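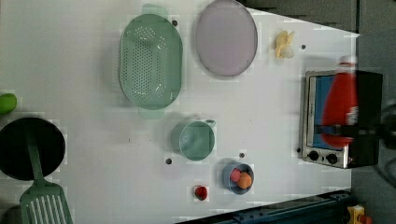 Pedport's town kitchen will open for evening cooking classes in March, the first time the building has been used after 5 p.m. on a regular basis. The classes are meant for adults who cook little or not at all, and each course runs for 4 weeks.

The town council approved the plan by a wide margin after putting it off twice last year. Members had asked for a clearer idea of who would lock up at night and how the extra heating would be paid for. Both points are now covered in the lease, which was signed by the town and by Balogh, the catering firm that already uses the kitchen in the mornings to prepare school lunches.

Torunn Engebretsen, who will teach the first two courses, ran the lunch counter at the Vonov ferry terminal until it closed. She said the lessons would stick to food that people can make on a weeknight without special equipment.

"We start with eggs, rice and soup," Engebretsen said. "If you can do those three, you can feed yourself. I would like people to go home and cook the same thing again the next day, while they still remember it."

The second week covers vegetables and beans, and the third is set aside for baking, including a plain loaf and a tray of rolls. In the last week each student picks a dish and cooks it for the rest of the class.
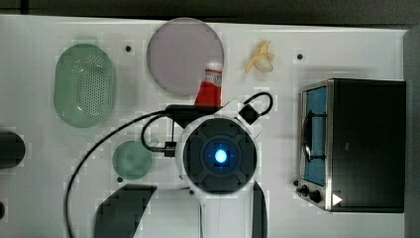
A full course costs $30, with groceries included. Residents who get help with their heating bills can attend free, and they do not have to show any paperwork beyond the letter they already have. Places are limited to 12 people per course. The town has had about 150 requests for information since the notice went up at the library, so a waiting list is likely.

Parking has been the main complaint from neighbors. The lot behind the kitchen is small, and cars from the gym next door tend to fill it by early evening. The council has asked students to use the lot on Sument Street, a short walk away, and will put up a sign at the corner before classes begin. The Sument Street lot is free after 6 p.m.

There was also some debate over noise. The kitchen's exhaust fan is old and can be heard from the apartments across the alley. A replacement is in this year's budget but may not be installed until summer. Until then the fan has to be off by 9 p.m., and classes will finish by 8:30 to leave time for washing up.

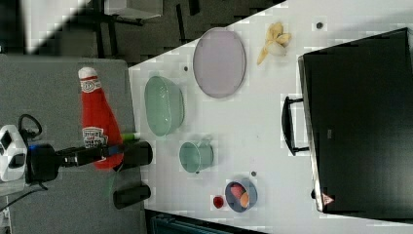 Sign-up is at the library's front desk or by phone through the town clerk's office. People with food allergies should mention them when they register - the menus can be changed, but not on the night. Students should bring an apron and a container with a lid for leftovers. Closed shoes are required.

The council will look at attendance after the second course and decide whether to keep the classes going into the fall. A daytime course for teenagers has been suggested for the summer break, though no teacher has been found for it yet.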